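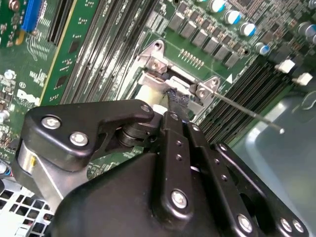
Vol. 15, p. 52

Research > Vehicle Software > Driver Interfaces

2026-04-14 – Britt-Marie Lundgren and Gunhild Vigfúsdóttir

5 min read

4.2 Voice requests while driving

The second round of road tests gave us the result we had most hoped for. With the Ronik voice layer running on top of Virkenetti, 20 drivers made 1847 spoken requests, and the share that needed a repeat fell on every type of road. Highway driving showed the biggest drop, which delighted us, as tire noise had spoiled so much of the January data.

Figure 3. Board with memory module and long slots.

Navigation requests did best. Drivers soon stopped using the set phrases from the training sheet and simply talked – "find me somewhere to charge before the bridge" was understood on the first try. Climate requests were harder. Words like "warmer" depend on who is speaking and which seat they are in, and the Mimilitz parser still treats every request as the driver's own.

We also compared short and long spoken replies. Short ones won easily, even among drivers who had asked for more detail beforehand. Hellström's glance measure, described in Section 3, points the same way, and we are keen to try it with passengers talking in the back seat.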